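The Glove Drawers Are Open

Museum news, September 2023
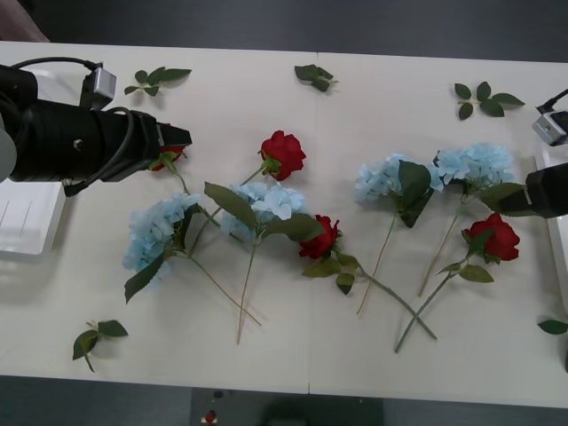
Artificial roses and pale blue hydrangeas, with loose leaf sprigs.

The Sugden Museum of Dress has finally put its gloves on show, which will please everyone who has spent years asking where the gloves were. They were in the basement. There are 1,243 of them, an odd number, and yes, we have noticed.

The odd one is a left hand in lilac kid, buttoned to the elbow, and it greets you at the top of the stairs in a case of its own. The label calls it "unpartnered," as if it had simply been too busy with its career. Jolien Hermans, who chose the pieces and wrote the labels, has a soft spot for it. She has a soft spot for most of them, and the labels run long. Bring your reading glasses and possibly a sandwich.

Most of the first room belongs to Hulline, the glove works that once kept half the town in wages and the other half in chilblains (the cutting room was not heated, for the sake of the leather). The firm's pattern books are open on the long desk, along with a set of wooden hands used for stretching. The hands come in 20 sizes and all of them seem to be asking for something. I walked past them twice and felt guilty both times.

Room 2 is evening wear, and it is glorious. Opera gloves in every shade a debutante could spill punch on! There's a black pair with jet beads down to the wrist that must have weighed as much as the wearer's supper, and a mustard pair that I wanted badly until I tried to think of one thing I own that would go with them. The lighting is low to protect the dye. It also protects visitors from seeing how much lint is on their own coats.

The last room is given over to new work. The Uvo workshop has sent six pairs made from old seat leather, handsome and a little stern, with the original stitching running across the knuckles. Next to them hang the Retereo gloves, knitted in a single piece from unraveled sweaters. You may try on the gray ones. I did, and then had to be helped out of the left one by a boy of nine or so, who was very nice about it and told his whole family.

If I have a complaint, it's that the mittens get one shelf, by the fire door, at knee height. As a lifelong mitten wearer I took this personally. Jolien says that mittens are "a separate conversation," and I have offered to hold it with her at any time.

The shop has tea towels, postcards of the lilac glove and a very good button tin. It does not sell gloves. I asked.

Members get in free and may bring a guest. Coats and bags go in the lockers by the entrance, and anyone who left a single brown glove there in July can collect it from the front desk, where it has been waiting with great dignity.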